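Category: Grant Reporting / Food Storage & Packaging Waste

Household Film and Wrap Reduction Study – Interim Progress Report to the Stanwood Fund
Last updated: October 21, 2022 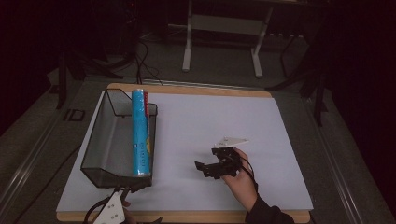

Wire mesh basket on a white board, with a turquoise tube along its right side.

Prepared by: Masanobu Miyazaki, project lead, Flamutport Materials Recovery Office

1. Scope of this report

This report covers work completed under the second installment of the Stanwood award. It follows the start-up report submitted in June and uses the same section numbering where possible. Financial tables are submitted separately through the grant portal and are not repeated.

The study measures how much thin plastic film enters household trash in the Flamutport collection area, how much of it comes from kitchen use, and whether a mailed guidance sheet changes the amount. Film is defined as any flexible plastic under the thickness limit in the study protocol, including cling wrap, bread bags, produce bags and overwrap from multipacks. Rigid trays, pouches with a foil layer and trash bags used as liners are excluded.

2. Enrollment

The target was 700 households, and enrollment closed at that figure. Of these, 300 were assigned to the guidance group. The remainder form the comparison group and receive no material until the study ends.

Assignment was done by collection route, not by individual address. The original proposal called for assignment by address, but the sorting crew cannot keep bags from adjacent houses apart once they are on the truck without adding a second vehicle. Route-level assignment was approved by the program officer before the first collection. It reduces statistical power, and the analysis plan has been revised to account for clustering. The revised plan is attached as Annex B.

Two routes in the Wereck district were swapped after assignment when the city moved a collection boundary. Both were in the comparison group before and after the change, so the assignment is unaffected. Route maps in Annex A show the new boundary.

3. Collection and sorting

Sorted samples to date: 2,173 bags. Each bag is weighed whole, opened, and separated into film, other plastics, organics, paper and residue. Film is then divided into kitchen and non-kitchen fractions using the item list in the protocol.

Moisture remains the main source of error. Film from kitchen trash carries food residue and water, and its gross weight overstates the plastic present. A subsample from every collection is rinsed, dried and reweighed, and a correction factor is calculated for each route. The factor varies more between routes than expected. We had planned to apply a single value across the study area. We now apply route-specific values and will report both corrected and uncorrected weights in the final tables.

The drying cabinet supplied by Visser was out of service for part of the period with a failed fan controller. Subsamples taken during the outage were frozen and processed after the repair. A check on split subsamples found no difference between frozen and directly dried material that exceeded the scale's stated tolerance. The repair was covered by the supplier and no grant funds were used.

Sorters' agreement on the kitchen/non-kitchen split was tested by double sorting. Agreement was good for cling wrap and produce bags and weaker for plain clear bags, which may have held food, hardware or clothing. Plain clear bags with no residue and no print are now recorded in a separate "unassigned" line. Earlier records have been recoded from the retained item sheets.

4. Guidance material

The guidance sheet was mailed once to all households in the guidance group. It is one page, printed on both sides. The front covers storage of cut vegetables, cheese and leftovers in lidded containers. The back lists which films the Flamutport drop-off point accepts and in what condition.

Comments returned on the reply card were mostly about the back of the sheet. Several households asked whether cling wrap could go in the drop-off bin with bread bags. It cannot, and the current wording leaves this unclear. The sheet will not be revised during the measurement period, but the change is noted for any later edition. The cards also raised the matter of cutter boxes with a metal strip attached. These are outside the scope of the study and the inquiries were passed to the recycling desk.

5. Preliminary observations

No comparison between groups is reported at this stage. The analysis plan specifies a single comparison after the final collection, and the project team has not looked at group-level results. The following pooled observations are given for information only:

– Kitchen film is the larger fraction on most routes.
– Within kitchen film, produce bags and multipack overwrap outweigh cling wrap. Cling wrap is light, and an item count would rank it higher.
– Film weight per bag rises on routes with a high share of apartment buildings – whether this reflects shopping habits or smaller bins is not something the present design can separate.

6. Deviations and risks

Deviations from the proposal are limited to route-level assignment (section 2), route-specific moisture factors (section 3) and the added "unassigned" line (section 3).

Open risks are as follows. Holiday collection schedules may shift pickup on the outer routes, in which case the affected samples will be taken at the next regular pickup and flagged. The lease on the sorting bay needs to be renewed before the final collection. The landlord has agreed in writing to the extension, but the signed lease has not been received. Turnover among sorters has been low, and one trained substitute is available.

7. Work planned for the next period

Remaining collections will proceed on the existing schedule. The double-sorting test will be repeated once with the revised categories. Data entry is current through the latest completed collection, and an audit of item sheets against the database will begin when the next batch is closed. A draft of the methods section will be sent to the program officer for comment ahead of the final report.

No change to the budget or end date is requested.

Contact: Materials Recovery Office, Flamutport | © 2022 | Back to top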